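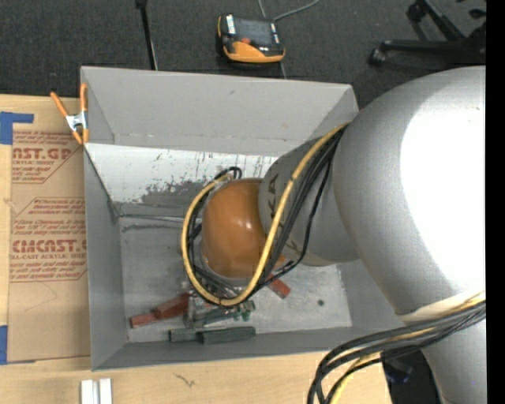
The reviewer at Wamlow wanted to know why we had thrown out 52 trials, and whether the method still worked if we put them back.

5 min read

I read the message at the bench in Prundside a little after six in the evening. The arm was parked over the bin. I had been at Prundside for two years and the paper was my first with my name at the front.

The method was simple. Most people who pick parts from a bin look first and then reach. We looked once, reached, and after that used only the force at the wrist. When the fingers touched a wall or the floor, the program moved its guess about where the part was and tried again. We had 2584 trials. The 52 came from a morning when the bin had been bumped and sat a little crooked on the table. I had called that an equipment fault and dropped them.

I put them back. It took less time than making coffee. The success rate fell, by less than I had feared, and I felt better for as long as it took to open the logs.

In 13 of the 52 the arm had recorded a part it never held. It had closed on the edge of the bin, felt something solid, and reported a grasp. The lift check passed each time. I had written the lift check.

I called my supervisor, who was in Tremby for a meeting, and read out the trial numbers.

"Do the good days have them too?" she said.

I said I didn't know.

"Then that's what you're doing tonight."

There was video for every trial. I watched the ones where contact had come close to a wall. By midnight I had found four more, all on days I trusted. At two I ran the Prokopenko set, which the other group used and which I had been avoiding, with a stricter check: close, lift, open slightly, feel for the weight shifting. The arm went down, stopped, backed off, went down again. It was slower. Each pick took almost 20 seconds.

It got fewer of them. The ones it got were in the fingers.

Around four I wrote to Wamlow. I said the trials should have been in, that the rate in the abstract was wrong, and that the lift check could pass on an empty hand. I attached the list. I asked for three more weeks.

Then I squared up the bin, looked at it, and pushed it crooked again. I started the next batch from there.

Comments (3)

guest: My first paper had a lift check like that. I never went back and looked.

bench_nights: Would have liked to know if they got the three weeks.

guest: The supervisor only gets two lines and I know exactly who she is.

Contact | © The author, all rights reserved | Back to top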